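4. Putting the shelf unit together

I've built two Bomum units now, so these are my own steps for the tall one with the slotted side panels. The printed sheet is fine, but the type is tiny!

1. Clear a table and wipe it down. Grit scratches the white panels.
2. Sort the screws. The long ones are for the base only.
3. Stand both sides up with the slots facing in, then push the shelves home by hand – no mallet, please.
4. Fix the base and tighten each screw a bit at a time.

Note: let it stand overnight before you load it.

Caution: over 84 cm tall, strap it to the wall. 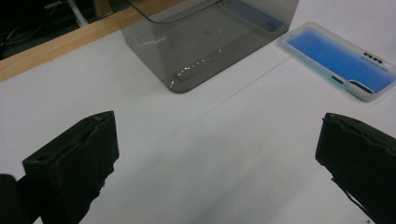
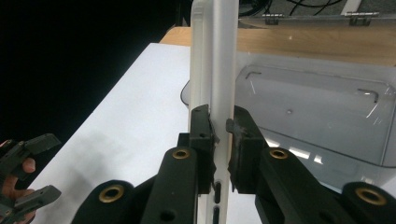
Hung wrote in to add that step 4 goes far better with the unit lying on its back, and that the base screws want another quarter turn after a week.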